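The grippers came before the arm did. That surprised me when I visited the Iltport workshop in October, where a builder who goes by Jodevari online has spent most of a year on a home dishwashing helper.

"Everybody starts with the arm," he told me, already pulling a drawer open to show me printed parts. "I did too! I had an arm on order and no idea what it was supposed to do with a wet plate."

So he built a pair of hand-held grippers instead, and he works them himself, one in each hand, going through the chores he wants the arm to learn. He has recorded 1,600 short runs so far. A good evening adds 30 more.

The jaws are on version 4. Version 2 cracked at the hinge, and he keeps the broken halves in a jar by the door. "I love those," he said. "You can see exactly where I was wrong."

The software is called Skinden, and he wrote most of it between midnight and two in the morning. It lines up the gripper motion with the video and throws out runs where the two drift apart -- a lot of them, in the early months.

I asked what the hardest object had been so far. I expected him to say wine glasses.

"Sponges," he said. "A plate is the same plate every time. A sponge squashes, it twists, it springs back when you let go."

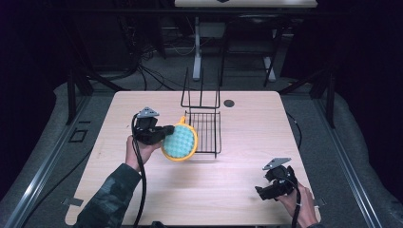 "And you want to hold it by the edge, so the scrubbing side stays free," he went on. "With my fingers I never thought about it. With jaws I think about it constantly."

The arm goes on the bench this winter. He has already cut the base plate, using a pattern borrowed from Iordache, another shared shop two streets over. Will it wash a dish by spring?

"One dish," he said, grinning. "A small one. I'd be thrilled."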